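Réserve cyber de Strazds : vos questions, nos réponses

Faut-il savoir programmer pour s'engager ?
Non. La réserve recrute aussi des juristes, des traducteurs et des gens capables de rédiger un compte rendu lisible, espèce plus rare que les développeurs.

Combien de réservistes compte l'unité ?
265 postes sont ouverts, dont 13 pour l'encadrement. Les candidats à l'encadrement sont, comme toujours, plus de 13.

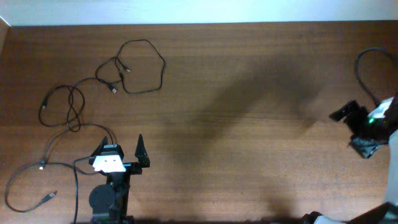
Propos recueillis et mis en forme par Miłosz Zawadzka
Mise à jour : août

Vais-je attaquer des serveurs étrangers depuis mon canapé ?
Non plus. Les exercices se déroulent sur le site de Hellari, sur un réseau fermé. Le canapé du foyer existe, mais il est très demandé.

Combien de temps cela prend-il ?
100 heures par an, formation comprise. Les heures passées à retrouver votre mot de passe ne sont pas décomptées.

Suis-je payé ?
Oui, par vacation. Personne n'a encore changé de voiture grâce à la réserve.

Mon employeur peut-il refuser ?
Il peut demander un report, une seule fois et par écrit. La formule « on en reparle après la clôture » n'a pas de valeur juridique.

J'ai piraté le site de mon lycée à quinze ans. Est-ce un atout ?
Mentionnez-le à l'entretien de sécurité. Nous le savons probablement déjà.

Où envoyer le dossier ?
Au bureau Vodov, avant 17 heures, sur papier.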